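Tub chair

A tub chair is a low upholstered armchair in which the back and arms form one continuous curve around the seat. The name refers to its resemblance to a round or oval bathing tub with part of one side removed. Tub chairs are used in living rooms, bedrooms, hotel lobbies, and waiting areas, either singly or in pairs. In some regions the term barrel chair is used for the same piece, although other sources reserve that name for chairs with a taller back and visible vertical channels.

Construction

The shell of a tub chair is a curved frame, traditionally of hardwood and now often of molded plywood or foam over a steel core. Webbing or springs are fixed across the seat opening, and the inner face of the shell is padded before the cover is applied. The arms are usually the same height as the back or slope down gently from it. The base may stand on short legs, on a swivel plate, or directly on the floor, in which case the lower edge is fitted with glides to protect both the fabric and the flooring.

The seat cushion may be fixed or removable. Because the front of the seat is often rounded, the cushion is cut to a pattern specific to the model and cannot easily be replaced with a standard square one. Cushions are commonly filled with foam wrapped in polyester fiber, or with feathers in more expensive chairs.

Pleated and channeled backs

Fabric does not lie flat over a tight inside curve without gathering, and upholsterers have long turned this difficulty into decoration. In a channeled back, padding is divided into vertical tubes, each stitched along its sides. In a pleated back, the cover is folded into narrow, closely spaced pleats that follow the curve and are secured at the top and bottom edges. Pleating requires considerably more fabric than a plain cover. A guide to curved seating compiled by the upholsterer Jurgita Ķēniņš for the Gultcombe Furniture Museum recommends marking the center line of the back first and working outward to each side, so that any unevenness falls near the arms. 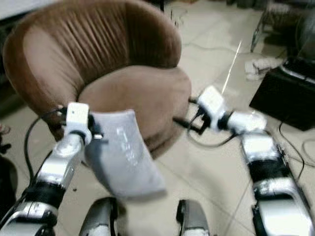 Velvet is a frequent choice for pleated work. Its pile reflects light differently according to the direction in which it lies, so that each fold shows a lighter and a darker side even when the fabric is a single color. The same property means that all sections of a cover must be cut with the pile running the same way. Brown, dark green, and dull gold velvets were popular in the middle of the 20th century and returned to wide use in later revivals of the style.

Care

Pleats collect dust and should be cleaned regularly with a soft brush or a vacuum cleaner fitted with an upholstery attachment, working from the top downward. Velvet may be wiped with a soft, clean, lint-free cloth in the direction of the pile. Cloths used on velvet should be colorfast, and any cleaning product should be tested first on a hidden area. Spills are blotted and not rubbed, as rubbing can flatten the pile permanently. Pile that has been crushed by use can often be raised with light steam and a soft brush, provided that the fiber content allows it.

Removable cushions should be turned when the pattern permits. On tile and other hard floors, chairs without legs should be lifted when moved, and the floor beneath them swept to keep grit from wearing the lower edge of the cover.

Collections

The Gultcombe Furniture Museum holds 26 tub chairs, of which 12 retain their original covers. The group includes several pleated examples from the former Litmont workshop in Amdale, which made seating for hotels and theaters. Surviving order books from the workshop record a production of about 300 chairs in its final decade.

See also

Armchair
Channel tufting
Club chair
Slipper chair
Velvet

Last revised November 13, 2021. Contact the editors | Copyright Mercado Reference | Back to top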